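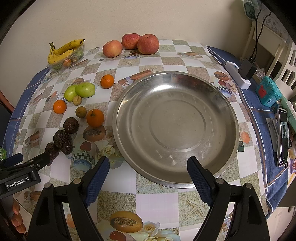
Category: Student Projects > Manipulation > Notebook

September, fruit sorting task, session 4

Start 14:10. Goal for the session: handheld demonstrations of the bowl task, all fruit from the table into the steel bowl, one piece per grasp, for the Lukell course project. Policy training happens on the Fenent arm later. Nothing autonomous was run.

Setup

Patterned tablecloth kept on. The plain gray mat from session 2 gave clean masks and a policy that fell apart on anything else, so the group agreed to leave the clutter in. The cloth has cups, starfish and fruit printed on it, some close to the size of the real pieces. The Raudsepp segmenter with default weights calls several of the prints objects. Threshold raised, not fixed. Log the false positives per episode in the sheet, column F.

Objects: apples, oranges, two green fruits, longans, dried dates, bananas. Bananas stay on top of the clear container at the back left and are picked last. Apples along the wall. Small fruit and dates in the middle, spacing varied by hand between episodes.

Episodes

178 recorded, 11 discarded. Reasons for discard, from the sheet:
- fingers closed before the tracking light went steady (most of them)
- date stuck to the pad and came back out of the bowl
- bowl pushed past the tape mark by the wrist

Net 167. The first block is noticeably slower than the rest. Trim the idle time at the head before export or the time normalization in Kallov will stretch it.

Grasp notes

Dates: approach along the long axis fails, the fingers ride up the wrinkles. Rotate the wrist so the pads close across the short axis. Works better on the plump one. Where two dates lie close together, take the outer one first.

Longans: smallest objects in the set. They roll if one pad touches early. Center the opening over the fruit, then descend straight. Do not sweep in from the side.

Oranges: no trouble. On the one with the stem, keep the calyx out from between the pads or the width reading comes in high.

Apples: near the limit of the opening. Come in from above, wide open. The one partly behind its neighbor needs the front apple moved first, so fix the order in the script.

Steel bowl: reflections confuse the depth estimate inside the rim. Release height set by the operator, a little above the rim. Anything computed from depth there should be thrown out.

Second gripper

Tried with two grippers over the table for the last block. Handover between them is not in the task spec, so these count as single-arm episodes with a second tool present. Tagged "2g" in the sheet. Watch for a blue pad entering at the right side near the dish, the segmenter merges it with the metal.

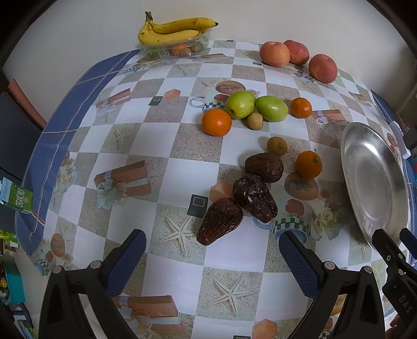
To do before session 5

- Rerun calibration on both tools, same board, same light.
- Export net episodes to Kallov, 2g block in its own folder.
- Compare the raised threshold against the default on 11 held-out episodes.
- Replace the dates. The surface changes with handling and the grip force trace drifts with it.
- Decide whether the apples stay in the set. If the Fenent jaw opening is smaller than the handheld, those demonstrations are no use to us.

Stop 17:35. Raw files on the shared drive, not yet backed up.

Last updated: September

Contact the lab | Back to top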